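Why does sticky tape stick?

Last updated 2/26/19
200 shares | 14 comments

You have probably used sticky tape today without thinking about it. Maybe you wrapped a present, fixed a torn page or stuck a drawing to the fridge. Tape is a very simple thing to use, but there is a lot going on in that thin strip.

What is tape made of?

Most tape has two main parts. The first is the backing. This is the part you can touch without getting stuck. It can be made of plastic, paper, cloth or even metal foil. The second part is the glue, which is spread in a very thin layer on one side of the backing.

The glue on tape is a special kind. Ordinary craft glue starts out runny and then dries hard. Tape glue never dries hard. It stays soft and a bit stretchy for a long time. Scientists call it a pressure-sensitive adhesive. "Adhesive" is another word for something that sticks, and "pressure-sensitive" means it works when you press on it.

Why do you have to press it?

If you looked at a table top through a strong microscope, you would see that it isn't smooth at all. It has tiny hills and valleys. When you lay a piece of tape on the table, the glue only touches the tops of the hills. When you rub the tape with your thumb, the soft glue flows down into the valleys and touches much more of the table.

Everything is made of tiny bits called molecules. When the molecules in the glue get very close to the molecules in the table, they pull on each other. Each pull is extremely weak. There are so many of them, though, that together they can hold a poster on a wall.

Why does it come off again?

The glue has to be runny enough to flow into the valleys and firm enough to stay in one piece when you pull. If it is too runny, it leaves a mess behind. If it is too firm, it doesn't stick in the first place.

How you pull matters too. If you slide tape sideways, you are fighting all of the glue at once. If you lift one end and peel, you are only fighting a thin line of glue at a time. Peeling is much easier. Try it on a bench top at home and you will feel the difference.

Different tapes for different jobs

Clear tape has a thin plastic backing. Masking tape has a paper backing with little wrinkles in it, so it can bend around corners when people are painting. Cloth tape has threads inside, and many kinds can be torn by hand in a straight line. Electrical tape is a stretchy plastic tape, and it comes in black and lots of other colours.

Stretchy tape is good for covering shapes that aren't flat. Even so, any flat strip can wrinkle when it goes around a curve. There is too much tape for the space on the inside of the bend, and the extra has to go somewhere – usually into a fold.

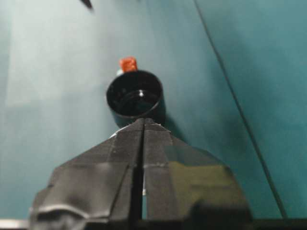

Creases and folds in a dark, matte covering.

A fold is a weak spot. Where the tape lifts up, the glue isn't touching anything, so dust and water can get in. You can make fewer folds by using short pieces, or by pulling stretchy tape gently as you wrap.

What stops tape from sticking?

Dust is the biggest problem. If a shelf is dusty, the glue sticks to the dust and not to the shelf. Then the tape comes away with a grey fuzzy layer on the back. Water and grease get in the way as well.

Cold is another problem. Glue gets stiffer when it is cold and can't flow into the valleys. Very hot days can make it too soft, and then the tape may slowly slide.

Try it yourself

You will need a roll of tape, a clean plate, some flour and a grown-up's permission.

Stick a piece of tape to the clean plate, rub it down and peel it off. Notice how hard you had to pull. Now sprinkle a tiny bit of flour on the plate and stick down a new piece. Peel that one off and look at the sticky side. Wash the plate, dry it well and test it once more.

You can also put 100 millimetres of tape in the fridge, stuck to a plastic lid, and leave another piece the same length on the kitchen bench. Press fresh tape onto each lid the next morning. Which one grips better?

Words to know

Adhesive: something that sticks things together.
Backing: the part of the tape that holds the glue.
Molecule: a very tiny bit of a material.

Written by Candela Campos. Checked by Phong Hà.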